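Slide 4 – what the 200 runs tell us

Put the number up and leave it there. Hotar's planner passed 200 simulated runs in the Divholm kitchen. Say clearly that we wrote the kitchen, so we also wrote the test.

Ask who has seen a success rate like this before. Wait for hands. Then ask how many of those held up on a bench. 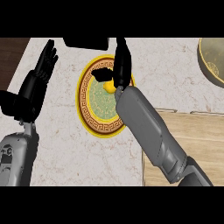
Divholm, rendered view: right gripper at the small yellow object on the plate, left hand raised and open.

Go slowly on this one. From a single view I can't tell whether the object is held or about to be. The planner's log gives one confident answer. I'd like the perception module to report its doubt – at present that gets thrown away before planning starts.

Mention the left arm. The planner parks it, and we still call the task bimanual. Somebody will object, let them.

Slide 5 – replanning

Pettigrew caps replanning at 10 attempts. In February we took the cap off and 36 runs never finished. They had been scored as "recovered". Don't soften this.

If short of time, skip the Vametti comparison and go to questions. Keep 45 seconds for the logging request.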